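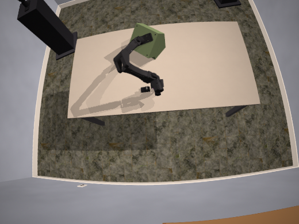

Construire un bras robot à l'atelier : comment ça marche ?

Par Fulvio Bellini, pour les 8-12 ans. Mai 2021

Vite vite, j'ai pas beaucoup de temps, l'atelier ferme tôt. Mais vous avez été plusieurs à demander comment on fabrique un bras robot quand on n'est pas une usine. Alors on y va.

Notre bras s'appelle Kingi. On le construit dans l'atelier partagé de Zerside, Cameron Sutcliffe et moi, depuis décembre. Les pièces viennent d'un peu partout. Un kit d'occasion, des vis récupérées, des morceaux imprimés en 3D.

C'est quoi, un bras robot ?

Regarde ton bras à toi. Une épaule, un coude, un poignet, des doigts. Le robot, pareil. Sauf qu'à la place des muscles il a des moteurs. Un moteur par articulation, en gros.

Chaque moteur sait faire une seule chose : tourner. Un peu à gauche, un peu à droite, stop. C'est tout ! Pour avancer la main tout droit, il faut donc que plusieurs moteurs tournent en même temps, chacun de la bonne quantité. Essaie avec ton bras : touche la table devant toi, puis glisse le doigt en ligne droite. Ton coude bouge, ton épaule aussi. Tu n'y penses jamais. Le robot, lui, doit tout calculer.

D'abord, on répète dans l'ordinateur

Avant de brancher quoi que ce soit : la simulation. C'est comme un jeu vidéo, avec une fausse table, un faux bras et des faux cubes, mais les objets y tombent et se cognent comme des vrais (enfin presque). Si le bras fonce dans la table, rien de cassé. On recommence.

Le programme qu'on utilise, c'est Cameron qui l'a écrit. Il l'a appelé Gridness. Pourquoi, mystère. On y a déja fait 1 328 essais. Avec le vrai bras on aurait usé les moteurs et la patience des voisins.

Dans l'image de synthèse, on choisit tout : la couleur de la table, la lumière, l'endroit où on pose les choses. Nous on a mis du vert sous le bras, et de la moquette par terre. Même les ombres sont calculées.

Le premier exercice : un cube

Un petit cube noir, posé sur la table. Mission : l'attraper. Facile ? Pour toi oui. Pour Kingi, voilà la liste.

1. Savoir où est le cube. On lui donne sa position, avec des nombres. Comme à la bataille navale, mais avec la hauteur en plus.

2. S'approcher par le haut. Par le côté, on risque de pousser le cube. Testé. Plein de fois.

3. Descendre doucement. Les derniers centimètres, c'est les plus longs.

4. Fermer la pince. Trop fort, le cube saute. Pas assez, il glisse.

5. Remonter sans trembler.

Si une étape rate, retour à la première. Au début on ratait presque toujours la 4.

Et les doigts ?

La pince a deux doigts. Deux, ça suffit pour un cube : un de chaque côté, on serre. Les nôtres sont violets, avec des triangles vides dedans. Des triangles parce que c'est une forme qui tient bien. Prends trois pailles, attache-les en triangle, appuie dessus : ça bouge pas. Fais pareil avec quatre pailles en carré, ça s'écrase. Et comme c'est creux, il y a moins de matière, donc c'est plus léger à porter pour le bras.

Ensuite on complique. Des cubes avec un chiffre blanc dessus, le 0, le 3, le 4. Certains posés de travers, le 4 a la tête en bas. Il y a aussi des boîtes noires tout près, et il ne faut pas les cogner en passant. Le 0 est un peu à l'écart, c'est le plus simple pour s'entraîner.
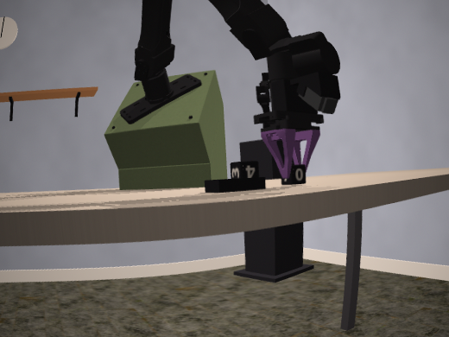 Du faux bras au vrai bras

Là ça se gâte. Dans l'ordinateur, tout est parfait. En vrai, les vis se desserrent, les fils se coincent, la table penche un tout petit peu. Le même programme, sur le vrai Kingi : à côté. De pas beaucoup, mais à côté quand même.

Donc on mesure, on corrige, on relance. Sur les 400 essais réels de ce printemps, 272 réussis. Cameron trouve ça nul, moi je trouve ça super !

À faire à la maison

Pas besoin de robot. Il faut un copain, un foulard et un cube (ou une boîte d'allumettes vide).

Bande les yeux du copain. Lui c'est le robot, toi tu es le programme. Tu as droit qu'à ces ordres : avance, recule, gauche, droite, monte, descends, ouvre, ferme. Fais-lui attraper le cube. Puis echangez.

Tu vas voir, on oublie toujours de dire « ouvre ».

Le petit lexique

Articulation : l'endroit où ça plie.
Pince : la main du robot.
Simulation : une répétition dans l'ordinateur.
Programme : la liste des ordres, dans l'ordre.

La prochaine fois, les moteurs. On en ouvrira un pour regarder dedans.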